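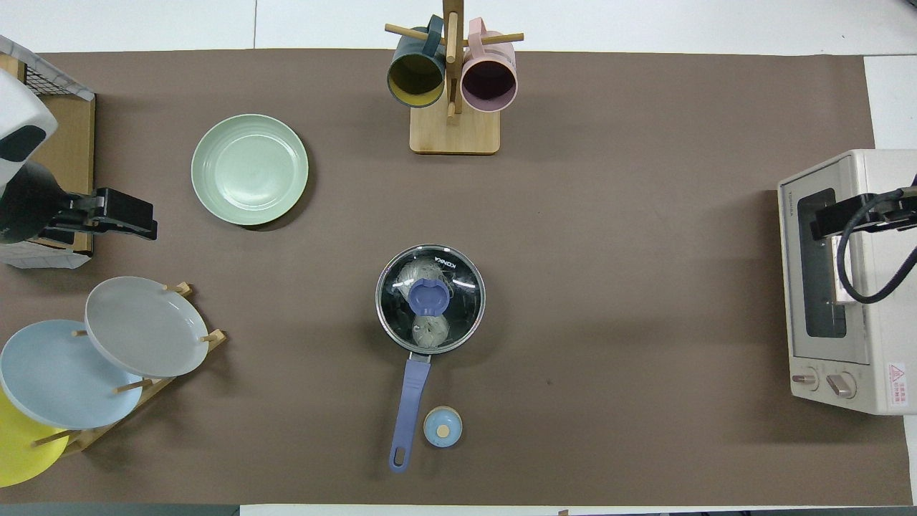 Two robot grippers at a practice kitchen table. The one on the right has hold of the toaster oven door!

How Do You Teach a Robot to Open a Door?

Hi, I'm Ilango Bhat, and I teach robots how to do chores. Yes, that is a real job. No, my own bedroom is not very tidy.

Think about the last time you learned something tricky, like tying your shoes. Maybe a grown-up put their hands over yours and moved your fingers through the loops. You felt what your hands were supposed to do, and then you tried it again and again until it stuck. Teaching a robot can be a lot like that.

At our workshop in Irnwood we have two ways of doing it.

The first way is by hand. I take hold of the robot's arm and gently push it where I want it to go, a bit like posing a giant action figure. The arm goes soft and floppy so I can move it, and all the while the computer is writing down how much each joint bends.

The second way is by remote control, and it has a fancy name: teleoperation (say it like this: TELL-ee-op-er-AY-shun). "Tele" means "far away," the same as in telephone. I sit in a chair and hold a pair of controllers. When I move my right hand, the robot's right arm moves. When I squeeze, its gripper closes. It feels like a video game, except that if you mess up you might knock over a real mug.

A gripper is what the robot has where you have a hand. The black ones in the picture are very simple. Hold up your thumb and one pointer finger and pinch them together - you just made a gripper! Now try opening a door at home using only that pinch. You'll notice you have to think about things you usually skip right over. Where do I grab? How hard do I squeeze? Which way does the door swing?

Robots have to learn all of that. A toaster oven door doesn't come straight at you like a drawer. It turns on a hinge, so the handle travels along a curve and the gripper has to follow it. If I pull in a straight line, the gripper slips off the handle or the whole oven scoots across the mat. I have done both. The oven scooting made my friends at Salance laugh so hard they asked me to do it again.

So how many times do I have to show it? For our door lesson I did 426 tries by remote control. That's a lot of doors! Each try is called a demonstration, or "demo" for short. We also move things between demos. The oven goes a little to the left, or gets turned a bit, or we put a different plate out. If everything always stayed in the same spot, the robot might only learn that one spot, and then it would be lost in your kitchen.

After that the computer studies all the demos and looks for what they have in common. This part is called training, and I mostly eat snacks while it happens. Then I put the controllers down, and the robot has a go by itself.

The first go is usually pretty funny. Our robot, Kamath, once reached out very carefully and grabbed nothing but air, about 3 inches from the handle. Then it pulled the air open. So back to the controllers I went, and I made more demos of just the reaching part.

Want to try being a robot teacher? Find a friend and a plastic cup. Your friend is the robot and has to keep their eyes shut and pinch with two fingers. You can only use words like "left," "down" and "squeeze." See if you can get the cup across the table, then swap places. Next, try it by guiding your friend's wrist with your hand and see which way was easier. My guess is the wrist, but write down what you find.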